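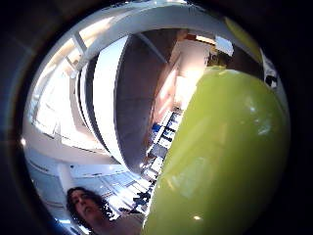 Skisside Common Rooms: Walk-Through Checklist, June

Inspected by: Zohreh Esfahani
With: Sang Phùng (building side)
Marks: OK / FIX / ASK AGAIN

1. Exits and corridors

Main exit opens fully. OK
Side exit opens fully. FIX. It opens if you lean on it. I was told this is "how it has always been." I don't accept that as a maintenance method.
Corridor clear of storage. ASK AGAIN. Clear when I walked it at 9:40 a.m., but I phoned ahead. I'd like to see it when no one knows I'm coming.

2. Fire extinguishers

Tags present. OK
Tags believable. ASK AGAIN. The last 12 monthly initials are in the same pen, same slant. Keyvan Kiani says he does them all himself and owns one pen. Maybe so.
Unit 372 mounted at correct height. FIX. It sits on the floor under its bracket.

3. Lighting 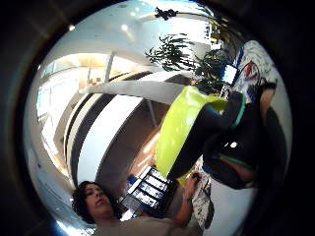

Emergency lighting is the item I trust least in this building. The log says a full test was done and passed, with no start time, no finish time and no name. A test with no times could have lasted four seconds. The small round lights in the white ceiling are ordinary room lighting as far as I'm concerned until Sang shows me which fittings, if any, are on the battery circuit. Daylight is strong through the tall windows, so a failed fitting would be easy to miss on a morning visit. Repeat the test after dark and write down both times.

Switches labeled. FIX. Two say "hall." Neither works the hall.
Spare lamps on site. OK

4. Electrical

Panel cover closes. OK
Circuit list matches panel. FIX. The list was typed for the old panel and nobody has redone it.
Extension cords. ASK AGAIN. Farhad Safavi tells me they are temporary. They were temporary on my previous sheet too.

5. Contractor paperwork

Sorent quote for the side door: $849, parts and labor. I asked what the parts were and got the same number back. Get a second quote from Kazemi before signing.
Alarm service report from Justau: received, unsigned. FIX

6. First aid

Kit sealed. OK
Contents in date. FIX. Eyewash is over a year out.
Named first aider posted. ASK AGAIN. The card says Yasaman Shojaei, who moved to the other site.

Follow-up: 3 weeks, no call beforehand. Sang to send the battery circuit drawing first. Put the extinguisher back on its bracket today.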